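Textile Care and Linen Handling
Unit 6 handout: Folding small flat goods 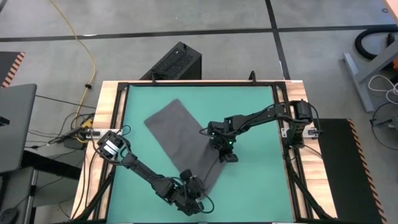
Fig. 6.1. Gray cloth on a teal mat, lower-right end lifted and bunched, upper-left corner near the top edge of the mat.

Instructor: Peter Vaněk
Lab supervisor: Vratislav Paulík
Revised Oct 14, 2024

6.1 Scope

Unit 5 dealt with sorting and inspection. Unit 6 covers the folding of small flat goods: hand towels, glass cloths, bar mops, napkins and plain cleaning cloths. Sheets, duvet covers and anything else that needs two people are in Unit 7. Fitted goods are not part of this course.

Students are expected to have read the Rodance folding sheet before the lab. The sheet uses inches throughout. These notes do the same.

6.2 Terms

The following terms are used in the lab and on the written test.

Blank. A single cloth, unfolded, with all four corners free.

Lead edge. The edge that moves during a fold.

Base edge. The edge that stays on the surface during a fold.

Fold line. The line on which the cloth turns. A fold line may be new or it may be left over from an earlier fold. A leftover line is called a memory line.

Bunching. Gathered fabric at or near the point of grip. A grip taken on a bunched end holds several layers of the same cloth at once.

Skew. The angle between the long side of the cloth and the long side of the work surface. A cloth lying square has zero skew.

Overhang. The distance by which one layer extends past the layer below it after a fold.

Block. The finished folded item, ready for stacking.

6.3 Work surface

The surface should be flat, smooth and larger than the largest blank in the batch. A border of at least 6 inches on all sides is recommended. With less than that, the lead edge tends to drop over the side of the table during the first fold and drags the cloth with it.

A matte surface in a plain color is preferred. Patterned surfaces make small skews hard to see. The color should contrast with the goods. In Fig. 6.1 the cloth is dark gray and the mat is teal, and the outline of the cloth can be read without difficulty. White napkins on a white laminate top are a common cause of overhang errors in the practical test.

Friction matters more than most students expect. On a very slick surface the whole blank slides when the lead edge is pulled. On a rough one the bottom layer stays put but small creases cannot be smoothed out by hand, and they end up pressed into the block. The lab mats fall between the two. Wipe them down before each session. Lint buildup changes how they behave.

6.4 Starting condition

Goods come out of the dryer cart in one of four conditions:

Condition A. Flat, square to the surface, all corners visible.
Condition B. Flat, skewed, all corners visible.
Condition C. Partly flat, with one end or one corner gathered or lifted.
Condition D. Heaped, with fewer than two corners visible.

The cloth in Fig. 6.1 is graded C. It lies diagonally, so skew has to be corrected as well. Grading is always by the worst feature present: a skewed cloth with a gathered end is C, with the skew noted separately.

The grade sets the number of preparatory moves. A needs none. B needs one, a rotation. C needs two or three. D is lifted clear of the surface by any visible corner, allowed to hang, regripped at the lowest corner and laid down again, after which it is regraded.

6.5 Procedure, condition C

Step 1. Identify the flat end and the gathered end. Leave the flat end alone.

Step 2. At the gathered end, reduce the grip to a single layer at one corner. If the corner cannot be found, follow the hem from the nearest visible point. Do not pull on a multilayer grip. The layers slide at different rates and the gather moves toward the middle of the cloth.

Step 3. Hold the cloth down near its center with a flat hand. Draw the free corner outward along the short edge until that edge is straight. The holding hand should press and not grip.

Step 4. Repeat for the second corner at the same end.

Step 5. Correct the skew. Take the two corners of one short edge, lift them no more than 2 inches and rotate the cloth until the long side is parallel with the front of the table. A large skew is taken out in two smaller rotations, from alternate ends.

Step 6. Smooth from the center outward, first along the length, then across. Wrinkles that do not come out in two passes are left for the press.

Step 7. Check for memory lines. A faint fold line across the cloth is normal in goods that have been stored folded. If the line lies within half an inch of where the new fold will go, use it. If it lies farther off, smooth over it once and ignore it. The cloth in Fig. 6.1 has a faint line across its lower portion, well short of being a usable center line.

The cloth is now in condition A.

6.6 Folding sequence

Half fold. Take both corners of one short edge. Lift, carry over the center line and lower onto the opposite short edge. The corners should meet within a quarter inch. Release both corners together. Releasing one before the other is the usual source of a twisted lead edge.

Third fold. Used for Krajčí pattern shelves, which are too shallow for a half-folded block. Mark the thirds by eye, bring the right third over, then the left. The left edge should stop just inside the right-hand fold.

Quarter fold. A half fold followed by a second half fold at right angles to the first. Standard for bar mops and cleaning cloths.

Roll. Only on request. Start from a third fold and roll from the open end with light, even pressure.

After each fold, run the side of the hand once along the new fold line. One pass is enough. Repeated pressing sets a hard memory line and makes the next wash cycle's sorting slower.

6.7 Lifting and lowering

Cloth does not hold its shape when it is lifted. The part between the grip and the surface hangs in a curve, and the heavier the cloth, the tighter the curve at the surface. Two consequences for practice:

(a) Move the lead edge in a low arc. A high lift pulls the base edge inward. With terry goods the base edge can travel an inch or more before the student notices.

(b) Lower the lead edge past the target and draw it back slightly. This takes the slack out of the top layer. The draw-back is small, a half inch at most for a hand towel.

Thin goods such as glass cloths also trap air. Lower them slowly from one side so that the air leaves at the other.

6.8 Tolerances

Overhang, half fold: 1/4 inch
Overhang, third fold: 3/8 inch
Overhang, quarter fold: 3/8 inch
Block height variation across a stack of ten: 1/2 inch
Visible creases, top face: none longer than 1 inch
Labels: inside the block

Goods outside tolerance are opened completely and refolded from condition A. Adjusting the top layer of a finished block does not correct the layer underneath, and blocks treated this way fail when stacked.

6.9 Lab data from the previous term

Section totals for small flat goods, all students combined:

Blanks folded: 1,977
Accepted on first inspection: 1,162
Returned for refolding: 800
Withdrawn as damaged: the remainder

Damaged goods were torn hems, with a few bleach spots. The inspection log gives a cause for each return. Uncorrected skew at the start was the most frequent, followed by uneven release of the corners. Very few returns were traced to the last fold in the sequence. Errors made in preparation carry through to the block, and most of them are visible before the first fold is started.

The Plodari cotton cloths were returned more often than the Cluvus blend. The Plodari goods are heavier and had been washed many more times, so the two groups should not be compared directly.

6.10 Exercises for the lab period

Exercise 1. Work in pairs. One student sets a blank in condition C, the other brings it to condition A using the steps in 6.5. Record the number of regrips. Change places after five blanks.

Exercise 2. Fold 28 cleaning cloths by quarter fold and stack them with the closed edge facing forward. Measure the overhang on every fourth block.

Exercise 3. Fold one terry hand towel with a high lift and one with a low arc. Mark the base edge with tape before starting and measure its travel in both cases.

Hand in the record sheet at the end of the period. Sheets without a condition grade for each blank in Exercise 1 will be returned.

6.11 Reading and dates

Read sections 1 through 4 of the Rodance sheet again before Unit 7. Stacking and shelf loading will be on the written test in December. The practical test uses goods in conditions B and C only. Questions about lab times go to Vratislav Paulík.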